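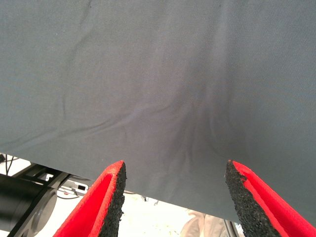
Figure 7. Wrist view with gray fabric near the two fingers. Creases gather over the gap between the black pads.

4.3 What counts as a grasp

The Skamell guideline asks labelers to mark a grasp as "secure" when folds converge between the fingers. We doubt this rule. In Figure 7 the hem passes just above both fingertips and the creases are plain, yet one still view says nothing of grip force. Of the 636 clips in the Honddale set, 37 were marked secure by one labeler and open by the other, and the guideline offers no way to settle them. Yeoman's checklist adds a lift test, but leaves its height to the operator. Until a height is fixed, we see little use in comparing success rates across sites. For the Wurnau trials we held each lift for 500 ms before labeling, a choice we can defend only as consistent.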